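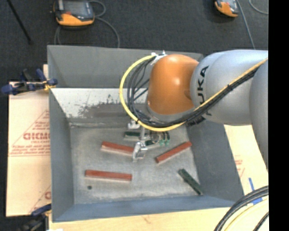
Pivedell Larell 30 Drysuit

Item 3816-L
Front-entry trilaminate drysuit for cold water and ice diving

The Larell 30 is a shell drysuit for divers who spend most of their season in water near freezing. It has no insulation of its own. Warmth comes from the undersuit, so the same suit can be worn in a quarry in fall and under lake ice in February with a change of layers underneath.

The cut is longer in the back than on our earlier suits. Divers told us they were losing reach to the tank valve once they had a heavy undersuit on. The torso now telescopes and is held by a crotch strap, and the shoulders have an extra panel.

What comes with it

Suit with attached neoprene socks
Inflator hose
Swivel chest inlet valve and adjustable left shoulder exhaust valve
Internal suspenders
2 thigh pockets with drain holes
Zipper wax
Mesh carry bag

Hood, gloves and undersuit are sold separately.

Seals

Neck and wrist seals are silicone and can be changed without glue. Latex seals can be ordered in their place at the same price. If you plan to use dry gloves, order the Ota ring set with the suit and we will fit it before shipping. The rings can be added later, but the suit has to come back to us.

Trim new silicone seals only on the marked lines, one ring at a time, and try the suit on between cuts. Trimmed seals can't be returned.

Sizing

Sizes run from S to XXL, with short and tall versions of M, L and XL. Measure over the undersuit you will wear most often. If you fall between two sizes, take the larger one for ice diving and the smaller one for everything else. Boot size is set separately, so please enter it in the order notes.

Ilse Rieger handles custom sizing. Send her your measurements and she will tell you if a stock size will work before you pay for a custom one. Custom suits can't be exchanged.

Care

Rinse the outside in fresh water after each dive, with the zipper closed. Rinse both valves while pressing the buttons. Hang the suit by the feet, out of the sun, until it is dry, then turn it and dry the inside. Store it rolled with the zipper open. Don't fold it across the zipper.

The valves should be serviced every 2 years.

From a customer

"I used mine for a week of under-ice training at Stüber. The neck seal took some getting used to. My hands stayed dry with the rings on and I could reach my own valves, which I couldn't do in my old suit. I'd like a bigger right pocket."
Guido Fiore

Specifications

Material: three-layer nylon and butyl laminate
Zipper: plastic, diagonal front, self-closing
Knee pads: yes, bonded
Relief zipper: optional
Colors: black, black with gray shoulders
Warranty: 30 months on seams and zipper, excluding seals

Availability

Stock sizes ship from our own warehouse. Tall versions are on back order. Orders for these placed by Saturday, April 26, 2025 will be filled from the next production run.

Related items

Larell undersuit, heavy
Ota dry glove ring set
Silicone neck seal, replacement
Drysuit repair kit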